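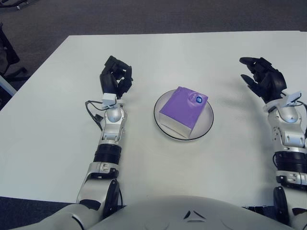

Home
News
Products
Dealers
Press
Contact

26th May
By Hacer Özkan, Press Office

Skadetti presents Dzene, a new line of plain tableware for offices and shared kitchens

Skadetti, the supplier of tableware and small furniture for workplaces, announces today the start of its new line Dzene. The line consists of round white plates with a thin black rim, in two sizes, together with a matching bowl and a low cup. It will be available from July through the dealers of the company and through its own order office.

Dzene was developed for places where people eat at the same tables where they also work and meet. In such rooms the plates are used for many small purposes during the day: for a sandwich, for a cake when a colleague has a birthday, for a box of tea put out for the visitors. According to the company, many customers had asked for a plate which can stay on the table between the meals and still looks tidy on a white surface.

"On a white table a white plate disappears," says Milagros Medina, head of product at Skadetti. "We tried a grey plate, and we tried a very beautiful dark blue one, which I still have at home. But our customers wanted white. So we kept the white and gave it a black line on the outer edge, and the line became thinner with each sample. The one we have now is the thinnest which the factory could make evenly."

The large plate is flat in the middle, so that a package or a small box can stand upright on it. The rim rises only a little. Both sizes can be stacked in the same cupboard, and the bowl fits on the small plate when soup is served.

Tested at daily lunch

Before the decision on production, the line was tried for several months at the offices of Witeck, a planning company with a shared kitchen on each floor. Witeck received 279 pieces and used them in place of its old plates, which came from different sets and could not be stacked together. The employees were asked to write their remarks on a sheet next to the sink.

Dilek Kocabaş, who is responsible for the kitchens at Witeck, collected the sheets. "The first remarks were all about the cup," she says. "The handle was too small for a man's finger, and this was written to us many times, also with drawings. The plates received fewer remarks. One person wished for a deeper plate for salad, and after this the bowl was added."

The handle of the cup has been changed and is now wider than in the test. The bowl was not part of the first plan, and it was tried at Witeck only in the last weeks. Skadetti thanks all employees who took part, and also those who returned the pieces that had travelled to their desks.

Together with the Jirkier table

The line will be shown to dealers on the Jirkier, the white rectangular table which Skadetti has offered for meeting rooms and kitchens. Customers who order tables for a new room can order the tableware in the same delivery. The boxes are packed by place setting and not by kind of piece, so a kitchen for 30 people can be filled without sorting in the storage room.

Eckhard Janssen, who leads sales, expects that most orders will come from existing customers. "They know our tables already, and they call us when they move to another floor or when the company grows," he says. "Until now we had to send them to somebody else for the plates. That was always a bit embarrassing – we talked one hour about the room, and then we had nothing to put on the table."

Advance orders have been possible for the dealers since the spring. By the closing of this release, nearly 1231 pieces had been reserved. The first deliveries go to the dealers who ordered in advance, and after that the open orders are handled in the order in which they came in.

Single pieces can be ordered later as a replacement. Skadetti will keep the small plate, the large plate, the bowl and the cup in its program without a change of the rim, so that new pieces match the ones already in the cupboard. A serving dish with the same black line is in preparation, but a date is not yet fixed.

Samples and information

Dealers and office managers can ask for a sample set, which contains 2 plates, one of each size, and the cup. The bowl can be added on request. The sets are sent out by Tavion Lyons at the order office, who also answers questions about delivery and replacement pieces. Journalists who wish to speak with Milagros Medina or Eckhard Janssen are asked to write to the press office, attention Hacer Özkan.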